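Gamholm Open Day Kitchen Set

README

Contents

Simulated kitchen episodes recorded for the open day at the Gamholm workshop in February. Visitors drove a simulated arm from a desk in the front room and the runs were saved as they went. The set holds 592 episodes in 40 kitchen layouts. Each episode has a gripper camera stream, joint positions, gripper opening and a one-line task text.

How the runs were made

Each visitor had one practice run, which was not saved, and then up to 2 saved runs. Tasks were short: pick up an item, move it to the counter, open a cupboard. The task text was shown on the second screen and is stored as shown, including two spelling mistakes in the Vedham layouts.

Doors opened at 10 in the morning. The desk was moved nearer the window after lunch and the hand controller was recalibrated then, so afternoon runs have a slightly different zero. The offset is in calib.txt.

Folders

prundville/ — layouts with a single run of counter
vedham/ — layouts with wall cupboards and more clutter
uddin/ — 200 episodes replayed with the Uddin controller, same start states
calib.txt — morning and afternoon offsets
tasks.csv — episode number, layout, task text, outcome

Outcome is "done", "not done" or "stopped". Stopped means the visitor put the controller down or time ran out.

Sample view

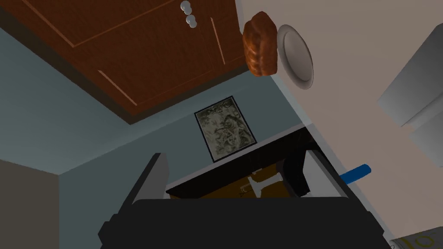 Gripper camera, simulated kitchen: wall cupboard, loaf and plate beyond the two fingers.

Known problems

The gripper camera turns with the wrist, so many views are steeply tilted. No correction has been applied.
Some objects float. They have been left in, and tasks.csv does not flag them.
Nine episodes in prundville/ have no gripper opening values. Use the joint file to rebuild them.

Use

Free for teaching and research. Please keep this README with any copy — the calibration note gets lost otherwise. No names or recordings of visitors were kept.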